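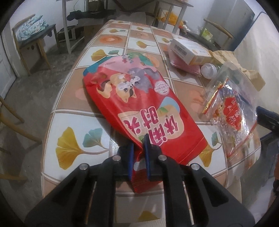 Ceddale Household Textiles Survey: Data Card

Version 7

Summary

The Ceddale Household Textiles Survey records how textile goods are kept, mended, passed on and thrown away in private homes. It contains 543 completed household returns from the town of Ceddale and the neighbouring parish of Irnero. The survey was carried out by the Birhane Institute for Domestic Studies, which holds the returns and maintains the files described in this card.

Scope

The survey covers clothing, bed linen, table linen, curtains, towels and bags of all kinds. Carpets, mattresses and upholstered furniture are excluded. Items belonging to lodgers are included only where the lodger agreed to complete a separate section of the form.

A household is defined as one or more persons who share a kitchen. Where two families occupied the same building but cooked separately, two returns were requested.

Contents

households.csv holds one row for each return, with tenure, size of household and access to a washing machine.

items.csv holds one row for each item reported, with type, main fibre, age band and condition.

disposals.csv holds one row for each item that left the home in the twelve months before the form was completed.

codes.txt lists every value used in the coded columns.

The three tables are joined by the column household_ref. This reference was assigned after the forms were received and bears no relation to any address.

Collection

Paper forms were delivered by hand in May and collected by the same fieldworker. Respondents who preferred to give their answers aloud could do so at the door or by telephone. Fieldworkers were instructed not to enter bedrooms and not to handle any item unless invited to.

Coding

Condition is recorded on a scale of seven points, from 1 (unfit for use) to 7 (as new). The respondent's own judgement was accepted in every case. Fibre was copied from the sewn label where one could be read; otherwise the field holds the value 9, meaning not known. Blends are coded by the fibre with the largest share.

Bags proved difficult to classify. Shopping bags made from woven plastic are coded as textiles in this version. In earlier versions they were coded as packaging, and users comparing results over time should apply the older rule given in codes.txt.

Known limitations

Households without a fixed address are not represented. Items in lofts and sheds are likely to be under-reported, and the age of inherited linen is often a guess. Returns from Irnero contain more blank fields than those from Ceddale, chiefly in the section on mending. No weighting has been applied to correct for this.

Access and conditions of use

The files may be used for teaching and study without charge. Users must not attempt to identify any household. Published work should cite the survey by its full title and version number.

The free-text answers are not part of the public release. Requests to consult them should be made in writing and should state the purpose of the work.

Changes in this version

Duplicate rows were removed from disposals.csv. The spelling of fibre names was made consistent. The column nondov_class, carried over from the Nondov classification of household goods, was withdrawn and replaced by item_type.

Contact

Corrections should be addressed to Joaquín Aravena, Data Officer, Birhane Institute for Domestic Studies.

Last revised: 18 November 2020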